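The Cutach Payoff Ledger
A paper workbook for people who owe money and would like to owe less of it 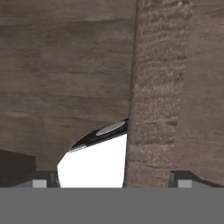
There are, at last check, a great many apps that will help you get out of debt. Most of them want your bank password. Several want a monthly fee, so that the first thing you do on the road to owing less is owe a bit more. A few will send a cheerful notification while you are standing in line at the pharmacy to let you know you've spent too much on dining.

The Cutach Payoff Ledger does none of this. It is a book. You write in it with a pen. It has never once congratulated anybody on a streak.

We've been making it since I got tired of the spiral notebook I used for my own loans, which had four of them running through it in different colored inks and, by year three, a coffee ring over the one that mattered. Diệp Khương, who was my roommate then and now does all our page design, looked at it and asked whether I knew what my balance was. I gave her a number. She turned the page and showed me a different one.

What you get

The Ledger is a hardcover book, sewn so it lies flat, with space for 60 monthly statements. That's five years, a common stretch for a consolidation loan or a car. If your debt runs longer than that, you'll need a second book, and you have our sympathy along with a small discount.

Each month gets a two-page spread. On the left you copy down what you owe, lender by lender: opening balance, interest added, payment made, closing balance. On the right there's a narrower column for the extra you managed to throw at it, plus a box marked "What happened." The box is for the transmission, the dentist, the cousin's wedding in another time zone. It's the part people email us about most. Greer Dunbar, a customer since the first edition, tells us hers reads like a very dull novel in which the water heater is the villain.

At the front are the setup pages, which take an evening and are no fun at all. You list every debt, who holds it, the rate, the minimum, the due date and the phone number. You'll be surprised how long it takes to find the phone number. Lenders are not shy about contacting you, but it doesn't seem to run both ways.

At the back:

A page for each lender where you can log calls: date, name of the person you spoke to, what they promised.
A refinancing worksheet with room for two offers side by side, fees included.
A page for debts between friends and family, with no interest column, although you can draw one in if it's that sort of family.
A payoff page. It's blank apart from a line for the date.

The two methods, and why we don't pick one

You've probably read that you should pay the highest rate first. Mathematically this is right, and there's always somebody ready to tell you so at a barbecue. You've probably also read that you should pay off the smallest balance first, because closing an account feels good and people who feel good keep going. Both camps have written a lot of books.

The Ledger has a column labeled "Order" and you put the numbers in it yourself. You can change them in December if you like. When I was paying mine down I went highest rate first for a year and a half, then got sick of looking at one little store card and paid the whole thing off on a whim. It cost me a few dollars in interest and I'd do it again.

The only thing the book insists on is that the minimums get written in before anything else. They're printed in a darker box. A late fee is a poor use of money by anybody's method.

Who it's for

People with more than one debt. If you have only one, a sheet of paper will do, and we'd feel bad taking your money.

People who share finances. Fergus and Effie Strachan were our first testers as a couple, and they're the reason there's a second initials box on every spread. They had each been under the impression that the other one was handling the furniture loan. Both of them initial the page now. Effie reports that the monthly sit-down takes twenty minutes, including the sulking.

People with student loans that keep changing hands. There's a "Servicer" line at the top of every spread instead of just once at the front, so when your loan is sold to a company with a new name and a new login, you can write it down and carry on.

It's less suited to people who want a forecast. The book won't tell you your debt-free date. There are plenty of free calculators for that. Write the answer on the inside cover, in pencil.

The three versions

Kosier. The standard book. Gray cloth cover, 60 months, room for eight lenders. If you're not sure, get this one.

Petkov. Same insides with larger type and wider lines. We made it for people who don't see well up close, and then everybody over forty started ordering it, me included.

Raditz. A slim single-year version with a soft cover. It's for people who are nearly done, or who don't trust themselves with a five-year commitment to stationery. It fits in a kitchen drawer, under the takeout menus.

All three use the same cream paper, which takes ballpoint and pencil well. Fountain pens will show through a bit. We've had letters about this. They're always beautifully written.

Questions that come up

Do I have to start in January?
No. The months are undated. Start when the next statement shows up.

What if I skip a month?
Then there's a blank spread, or you fill it in later from your statements. The book doesn't know what month it is.

Can I get a spreadsheet version?
People ask, and Struan Mowat, who packs our orders, once built a very handsome one on his own time. We sent it to the people who'd asked. Most of them wrote back to say they'd opened it twice. If you love a spreadsheet you've already made your own, and it's better than ours.

Is it private?
As private as any book in your house. There's no lock. We thought about a lock and decided it would only make your teenager curious. The spine says "Ledger" and nothing else, so it looks like something you inherited.

Will it get me out of debt?
No, money will do that. The Ledger will tell you where the money went and what's left to pay. If you're at the point where the minimums don't fit in the month, please talk to a nonprofit credit counselor before you buy anything, including this. Many of them don't charge for a first session.

Do you take payment plans?
We do not. It seemed like a bad look.

A word on numbers

We printed 1,213 copies of the current Kosier and 935 of them have gone out the door. When the rest are gone there will be a new printing, with one fix: on the refinancing worksheet, the line for "Origination fee" is a hair too short if your fee has a comma in it. If your fee has a comma in it, you may also want to get another offer.

Ordering and returns

Orders are packed twice a week and go out by regular mail in a plain brown box. The return label says Cutach and makes no mention of debt. An early batch went out with "PAYOFF LEDGER" in large letters on the side, and we heard about it from several people who have doormen.

You can send back an unused book within thirty days for a full refund. If you've written in it, we can't resell it, but write to us anyway and tell us what didn't work. The call log, the darker box and the second set of initials all came out of complaints.

If you finish a Ledger, tear out the payoff page and mail us a copy, and we'll send you a Raditz free of charge. A few people have asked what they'd do with it, having nothing left to pay. Cross out "balance" and write "savings." The columns work fine in that direction too.

Page last updated July 17, 2021. Prices are on the order form and include tax.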